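Subject: Re: [Tuvevstead-tables] Feast table, what to keep and what to change 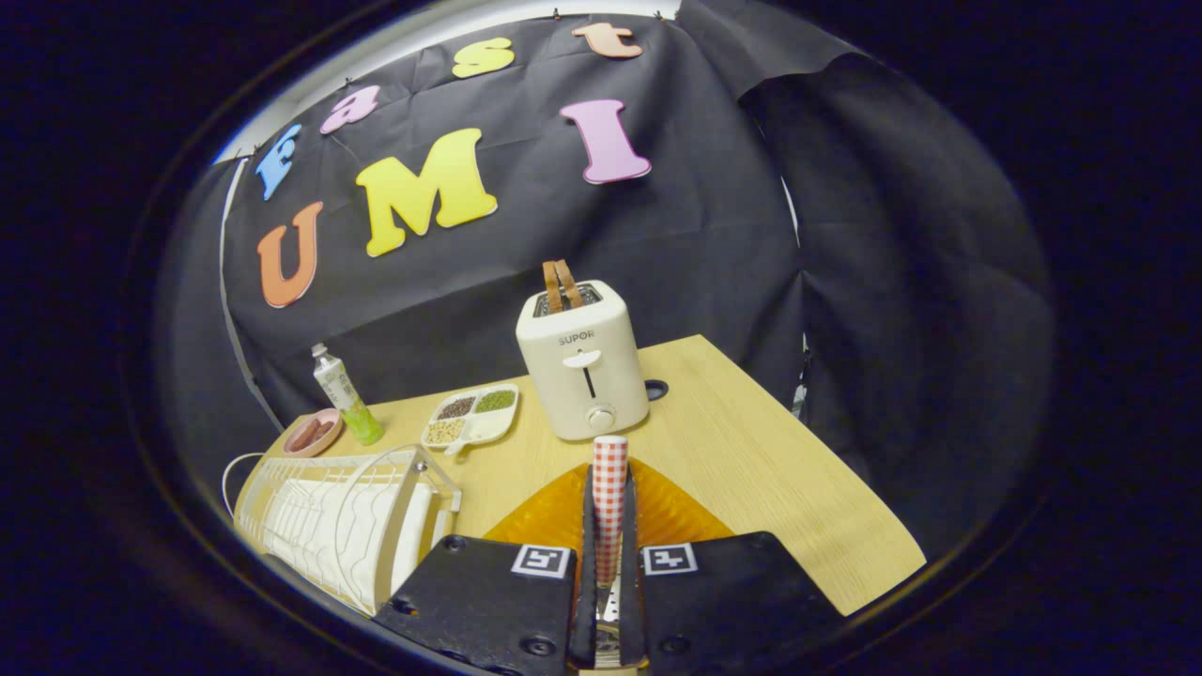
Thank you all for being so patient with me while I made up my mind about the black cloth. I went back and forth on it all week (you have my sister to thank for the final answer, she told me to stop fussing and pin it up) and I do think it makes the colors of the letters jump out. The folds on the right can stay as they are. I like a bit of looseness in a backdrop, and ironing that much fabric is a job for somebody younger than me!

On Friday, May 29, 2026, Imre Dudás wrote:
> I like the toaster in the middle with the toast standing up, it
> makes you want breakfast. But does the tray of beans belong on a
> breakfast table? And should the dish rack be in the pantry display
> instead? Happy either way, only asking before I write the cards.
> Imre

Imre, those are fair questions, and I'll take the beans first. I would keep them. My grandmother always had something to sort or soak going on the table while the rest of us were eating, so to me a divided tray with the green mung beans in one part and the dark red ones in another looks completely at home next to toast. The pale ones in the lower part I will leave to you to name on the card, you're the better cook.

The dish rack I would also keep, with the white plates standing up in it. A feast has washing up at the end of it, and I'd like the children to think about that part too. What I would change is the cable on the left, behind the rack. Could you tuck it back under the cloth when you're next in?

The two sausages on the little pink plate look rather lonely out at the end, past the green bottle. Maybe bring the plate in closer to the toaster? Venckus has offered us 3 more plates in the same size if we want them, but I'm inclined to say no thank you and leave some room on the wood.

For the cards, please keep to 15 words at the very most, in the big type we used in October. Edia still has the good card stock, and I can pick it up on my way over to Kodness.

I'll be there from 2 o'clock if anyone wants to come and move things with me. There will be tea, and very likely cake.

With love to all of you,
M.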